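The Narnholm Rules

Lanying Qin had the rules taped inside the pantry door, where her mother used to keep the bin collection calendar, and she loved them the way some people love a good recipe. There were eleven of them. She had argued for nine.

"Rule four," she said, when Tianyou Lü came in with his boots still on. "Say it."

"Start open, finish open."

"And in between?"

"In between you do the job once, at the speed you'd do it if your aunt was asleep in the next room." He sat down and began on his laces. "My aunt never slept, though. That's the trouble with rule four. She did crosswords till dawn."

Lanying laughed so hard she had to put the kettle down. She was having the best February of her life! It was forty degrees on the verandah, the Clotstead road had gone soft at the edges, and she was being paid to make beds. Make them, unmake them, fold the blanket, shift the pillows, and do the whole lot over with a gripper in her hand so that one day a machine in somebody's spare room might do it kindly. That was her word, kindly, and she had fought to get it into rule one. Brondik's head office had wanted "compliantly". She had written back four pages.

Tianyou was new. He had come up from the Jafri depot with a bag of clean shirts and a habit of being quick, and quick was the thing she was trying to cure him of. He could strip a bed faster than anyone she'd met. The takes were useless. You'd play them back and the blanket would be here and then it would be there, and what could anyone learn from that?

"I had 153 takes last week," he said.

"And how many did I keep?"

He looked at his sock. "Two."

"They were beautiful, those two. I mean it. I showed them to my sister."

She did mean it. In the first of them he had gone to lift a corner of quilt, felt it snag, and stopped. Just stopped, and let the cloth go slack, and come at it again from the side. Rule seven, if the cloth argues, listen – and she'd only read it out to him the day before. She had watched that bit over and over with her chin in her hands.

So they went down the hall to the back bedroom, and she let him do the checks aloud. Pads clean. Pins seated. Jaws open, jaws closed, jaws open. Window noted, lamp noted, time noted. He rattled the first few off like a man reading a shopping list, and then something in him seemed to settle, and by the time he got to the bed itself he was nearly whispering.
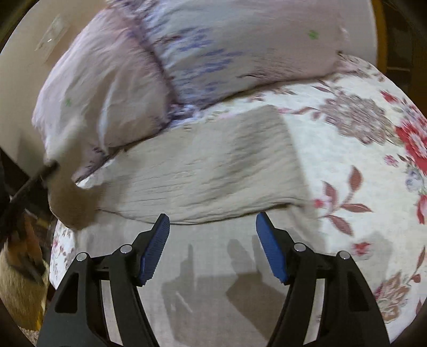 "What are you after first?" she asked.

"The blanket. No." He waited. "The pillows. If I pull the blanket now they'll come with it."

"Rule?"

"Five. Look at what's resting on what."

Oh, she could have hugged him! Five was the one everyone skipped. Five was dull on paper, it sat there between the good ones looking like something off a warehouse wall, and yet every dropped cup and dragged sheet she had ever logged came down to five in the end. She kept quiet, though, because of rule nine, which was that the supervisor doesn't talk during a take, and which she had voted against.

He worked. The fan ticked. Out past the water tank a magpie was having a go at somebody. He brought the first pillow across and set it down and opened the jaws all the way before he moved off, and she found she was gripping the door frame.

When he'd finished he stood back and read the number off the log.

"Take 817. Keep or chuck?"

"You tell me. Rule ten."

The operator judges first. He didn't like rule ten. She could see him going back over it in his head, colouring a little, wanting to say keep.

"Chuck," he said. "I rushed the second pillow. I was thinking about lunch."

Lanying wrote it down in her best handwriting, chucked, operator's call, and underlined operator's. Then she capped the pen and thought about it and uncapped it again.

"There ought to be one about lunch," she said.

"A rule?"

"Rule twelve. Nobody does a bed hungry. I'll write to Brondik tonight, they'll hate it." She was already halfway up the hall, calling back over her shoulder. "There's cold chicken, and the good mangoes! Leave the jaws open!"

He looked down at the gripper in his hand, opened the jaws, and went to wash up.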